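Tuvcombe Community College
Tabletop Miniatures: Preparation, Painting and Basing
Course handout, Unit 3: Priming and base colours
Prepared by Clémence Vasseur

Purpose of this unit

Students will learn to prime small plastic and metal figures, to choose an order of colours, and to apply a first coat that does not hide moulded detail. The unit assumes that Unit 2 (cleaning and assembly) has been completed. Figures with visible mould lines should be returned to before any paint is opened.

Each student will paint a squad of four figures from the Clenlow practice range. Students may substitute figures of their own, provided that these are of similar size and have not been painted before. Stripping old paint is covered in Unit 6.

Priming

Primer gives paint a surface to grip. It is available in spray and brush-on form. Spray primer must be used outdoors or in the ventilated booth, never at the workbench. Shake the can for a full two minutes, and begin each pass to one side of the figure so that the first spatter from the nozzle misses it.

Grey primer is recommended for beginners. Black is forgiving in deep recesses but makes yellows and reds slow to cover. White does the reverse — it keeps colours bright and shows every gap. Students who wish to compare them may prime one figure in each.

Humid weather can leave a grainy finish. If the surface feels like fine sandpaper once dry, set the figure aside and speak to the instructor before painting over it.

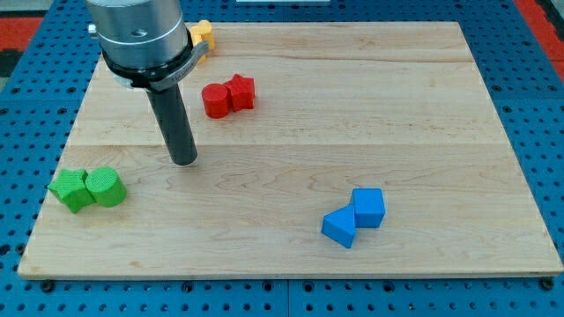 Base colours are laid down from the inside of the figure outward. Skin and undershirts come first, then coats and trousers, then belts, packs and weapons. Working in this order means that a slip of the brush usually falls on an area still to be painted. Brown deserves particular care, as wood on a miniature is seldom one flat colour. A light maple board made of several glued planks, with its wavy grain, is a useful reference for rifle stocks, crates and ship decks: note the pale overall tone, and paint the grain as thin, uneven lines a little darker than the base. Straight, evenly spaced lines will look like corrugated iron at this scale.

Thinning

Paint taken directly from the pot is almost always too thick. Add water on the palette, a drop at a time, until the paint flows from the brush without running. Two thin coats are required for all assessed work. Allow the first to dry fully, and do not go back into a patch that has begun to set, as the brush will drag the colour and leave a ridge.

Yellow, white and some reds may need three coats. This is a property of the pigment and does not indicate poor technique.

Brushes

A size 2 round brush with a good point will serve for most of the unit. Load only the front half of the bristles. Paint that reaches the metal collar dries there and splays the tip. Rinse often, reshape the point with the fingers, and store brushes upright or flat. Metallic paints must have their own water jar.

Assessed work

Submit the four figures with a short colour record listing the primer, each base colour and the order of application. Marks are awarded for coverage, neatness of edges and preservation of detail. Shading and highlights are not required and will not attract additional marks.

Students who miss the May bench session should contact Elias Yammine to arrange access to the booth. Replacement figures are held by Yasir Qureshi in the supply room.

Reading before Unit 4: Condau, course reader, page 54, on washes and recess shading.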